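How to check the frame number on an old moped before you buy
Jul 2, 2019
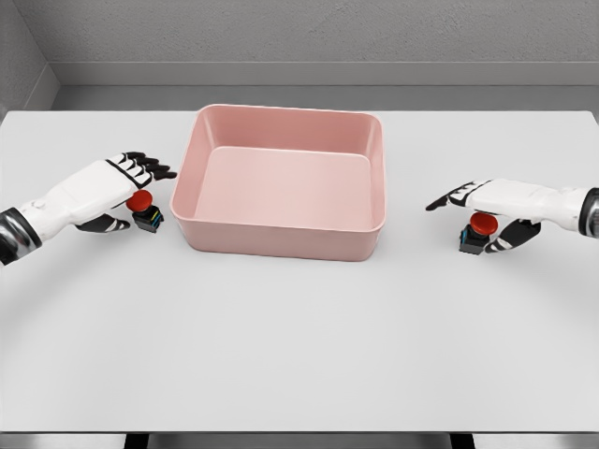 An empty pink plastic bin on a white tabletop.

Sellers of older mopeds often quote a frame number in the advert and leave it at that. Check it yourself, in daylight, before any money changes hands. Allow 90 minutes for the whole job.

1. Ask for a copy of the registration papers in advance. Write the frame and engine numbers on a card and take it with you.

2. Find the stamping. On the Zollov Dai it is on the headstock, right-hand side. On the later Skoltent models it is under the seat, and you will need to take out 4 bolts to reach it.

3. Clean the area with a rag and a little white spirit. Don't use a wire brush or sandpaper -- both can remove a shallow stamping for good.

4. Read the number twice, once from each end. A worn 3 is easily taken for an 8. If it is still hard to read, lay thin paper over it and rub with a soft pencil.

5. Look at the metal around the digits. Grinding marks, filler or uneven spacing all need explaining. Factory stamping on the Dai is a bit crooked, so a slight lean is normal.

6. Compare the engine number. Many Dais had a replacement engine fitted, and this lowers the price but does not make the bike a fake.

The Vustness version was a run of 1,722 machines, and its frame numbers start at 100. Anything lower is a standard Dai with different side panels.

Refit the seat bolts by hand first, then tighten them with a spanner.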